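FOR IMMEDIATE RELEASE

11 March 2026

# Coltum Opens Side-by-Side Gripper Trials at Its Rovport Workshop

**ROVPORT** – Coltum, a maker of end-of-arm tooling for light assembly and sorting, has opened a trial program that lets customers compare grippers on the same arm, with the same parts, before they place an order. The program runs at the company's Rovport workshop and is open to manufacturers, system integrators and college labs.

Visitors can book a bench for up to 4 hours. In that time they can run any of 3 grippers: the Coltum Pacheco, a parallel gripper with long, narrow fingers; a shorter version of the same gripper with padded tips; and a suction tool. Each one fits the same quick-change plate, and a swap takes 90 seconds.

"People were choosing from a data sheet and finding out later that the fingers hit the side of their tray," said Adesuwa Etim, who runs applications at Coltum. "We would like them to find that out on our bench."

The benches use a standard pick set of plastic blocks in several shapes, along with open containers. Customers are encouraged to bring their own parts and bins as well. Every gripper runs the same 80 picks, and the customer leaves with the full log, including missed grasps, dropped parts and cycle times.

Wrist cameras are part of the trial too. Two mounting positions are offered, one close to the fingers and one set back on the bracket. Coltum's own testing last November found that the closer mount gave better views of a part just before the grasp but lost sight of nearby containers sooner. Customers can record from either position and take the footage with them.

The arm and gripper are driven by Posix, Coltum's controller software. Version 4 adds a setting for finger opening at approach, which can be saved separately for each part. Onyekachi Dauda, who leads controller development, said the setting came out of bin work.

"If you come in fully open near a wall, you touch the wall," Dauda said. "If you come in too narrow, you land on top of the part. We wanted that to be one number that an operator can change without calling us."

Bench time is free for a first visit. Later visits are charged by the hour, and the fee is credited against any gripper order. Bookings are handled by the applications desk at Rovport, which can also arrange remote sessions for customers who ship parts in advance.

Coltum designs and builds grippers, finger sets and controllers for small robot arms. Press questions and requests for trial footage should be sent to Adesuwa Etim at the Rovport office. Footage from the wrist camera is available for editorial use, including views of the black fingers held open over the wooden bench top, with a single long red block lying in the white bin and more blocks out on the wood. Please credit Coltum when using any of this material.

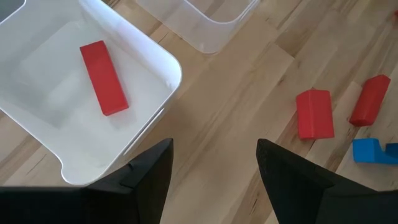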